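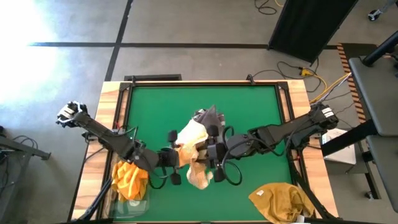

*Photo: Eusebio Manzano, Nitus open day. Used in this course with his permission.*

**Handout 4: Notes from the Nitus visit**

Please read these notes before the tutorial, even if you came on the bus with us. Many of you stood at the back and told me afterwards that you could not hear the second half.

Nitus opens its workshop to the public one time each year. Our group was in the afternoon session on Sun 23 November. Eusebio Manzano led the demonstration and answered most of the questions. The subject was handling of cloth with two arms, and this connects with Week 3 (grasping) and Week 5 (soft objects).

## 1. The work cell

The cell is a worktable with a green surface and a black metal border. One arm reaches in from each side, and the two grippers can meet near the middle. In the photo they are close together with a peach-orange cloth stretched between them, and a dark gray one and a cream-white one bunched at the same place.

Points to remember from the talk:

- Both arms must be able to reach the centre. The zone which both can reach is called the *shared workspace*. It is always smaller than students expect when they draw it for the first time.
- The grippers have padded ends. Look at how the cable hangs in a loop at each wrist. Eusebio told us that a cable must have enough slack for the full turn of the wrist, but a loop that is too big will catch on something.
- The colour of the table is a choice of the designer. A plain strong colour makes it easier for the vision software to find the border of a cloth. He also said that a green towel is then a problem, and they keep green towels out of the test set.

## 2. Why cloth is difficult

A rigid box has six numbers for its pose: three for position, three for rotation. When you know them, you know where every corner is. For a cloth this is not possible. Every fold changes the shape, and one part of the cloth hides another part.

Compare the mustard-brown cloth at the lower right with the orange one at the clear bin. The first is spread out but still has many folds. The second is crumpled, and part of it goes over the side of the bin. For a program, the question "where is the corner?" is hard in both cases, but for different reasons. Please think about which reasons and write them down. We will discuss them in the tutorial.

Bunched cloths add another problem. If two pieces touch, the camera may take them for one piece. The usual methods are:

1. Separate by colour, when the colours are different enough.
2. Lift at one point and look at what comes up.
3. Hold with one gripper and pull gently with the other.

Method 3 needs two arms and good control of force. Too little force and the cloth slips, too much and the seam can be damaged.

## 3. Results we were given

The team keeps a log of test runs with a software package named Cluslow. In April they ran a series of 239 attempts to pick one cloth from a mixed group. The first version of the program got a single cloth in 88 of them. Eusebio did not give the result of the present version, and I ask you not to guess it in your reports.

Note that "single cloth" means one cloth and no other in the gripper. If two came up together it was counted as a failure, also when they were separated later. When you read results in a paper, always look for this kind of definition first.

## 4. From the question time

*Does each arm know what the other is doing?* Yes. One planner, which they call Donevura, makes the path for both. In the older system at their Nic Giolla site each arm had its own planner, and one arm often had to wait for the other.

*Why not use suction?* Air goes through most cloth. Suction can work on coated material, but they wanted one tool for all the pieces.

*Is it faster than a person?* No, and he was quite clear about this. A person sorts a pile of cloth much faster.

## 5. For the tutorial

Bring one page, typed or handwritten, with:

- a sketch of the table seen from above, with the reach of each arm and the shared workspace marked;
- your answer about the two cloths from section 2;
- the success rate for April, in per cent, with your calculation.

You may work in groups of 2, but each student hands in their own sketch. If you missed the visit, use the photo and these notes. The reading is still chapter 7, without the last section.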